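Making a bar of soap last, and keeping the place you put it clean

I went back to bar soap in August, mostly because I was sick of pump bottles that stop pumping with an inch left in the bottom. My mum never stopped using bars, so I grew up with that grey jelly in the bottom of the dish and swore I'd never have it in my own house. Well, I've got it in my own house! But a lot less of it than she had, and these are the things that have helped.

First, take it out of the wrapper early. I unwrap new bars as soon as I get them home and stand them in the airing cupboard between the towels. They go harder the longer you leave them and a hard bar doesn't melt away in your hand so fast. I leave mine a month if I can. The towels smell lovely too, although my other half says he can't smell a thing.

Second, stand the bar up when you can. A bar lying flat has its whole face sitting in whatever has dripped off it, and that's where the jelly comes from. Up on its end it has hardly any of itself touching the dish. It won't always stay up, especially a new one with rounded corners, so I lean it against the tiles.

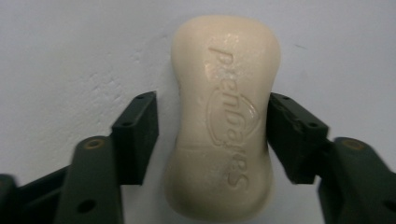 A bar with a bit of a waist to it is easier to hold on to when your hands are slippery.

Third, the dish. Please don't buy a pretty one with no holes. I had a lovely one from Handum, blue, with a little lid, and the lid was the worst bit because nothing under it ever dried. I use it for hair grips now. What you want is slats or ridges and somewhere for the water to go. Anjani Siregar from my old choir uses two elastic bands stretched round a saucer and lays the soap across them — I tried it and it works a treat, but you do need to change the bands when they go sticky.

Swap bars if you have the room. I keep two on the go by the bath and use one while the other has a day off. It sounds fussy, but it's really only putting your hand out to the left one day and the right the next.

If your soap has raised lettering on it you'll know how bits collect in between the letters, that chalky white stuff. It's harmless. A soft old toothbrush under the warm tap clears it in seconds, or you can just wait, as the letters wear off after a while anyway.

Now for the slivers. I used to press the old one on to the new one, and half the time it fell off in the bath and I trod on it. What I do now is drop them in a jam jar by the sink. When I've got 100 grams I grate them, pour on 1000 ml of hot water from the kettle, stir until it's smooth and leave it overnight. It comes out like thin custard, and I use it for floors and for soaking tea towels. Use an old grater and keep it for soap, because you will never get the taste out of it. Ask me about the cheese on toast.

While I'm on the subject, soap and white worktops. I do all my grating and cutting on a big white surface and on a white one you can see every smear, which I used to hate and now quite like. Dry crumbs first. Sweep them up with a dry cloth or the side of your hand before any water goes near them, or you'll be chasing bubbles until teatime. Then wipe with a well wrung cloth, and last of all go over it with a dry one. A dull haze means there's still soap on it, so rinse your cloth and go again. A drop of white vinegar in the water helps, but keep vinegar off marble and other natural stone.

If you can spread a big sheet of plain paper down before you start, even better. You pick it up by the corners, tip the crumbs in the jar and the job's done. 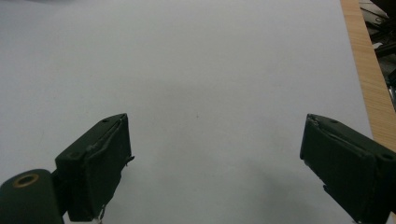 What takes dried soap scum off a chrome tap?
Warm water and a drop of washing-up liquid on a soft cloth, left wrapped round the tap for 11 minutes while you have a cup of tea. Buff it dry straight afterwards. Don't use a scouring pad, it scratches.

One more for travelling. Cut a bar into chunks with a big knife while it's still fresh from the wrapper (an old one will crack and ping across the kitchen) and take one chunk in a tin with a folded bit of flannel under it. I got 7 chunks out of my last bar and one did me the whole of our week at Cikcombe.

Yichen Hou wrote in to ask if the slivers can go in the washing machine. I wouldn't, not whole. They get caught in the door seal and go to slime.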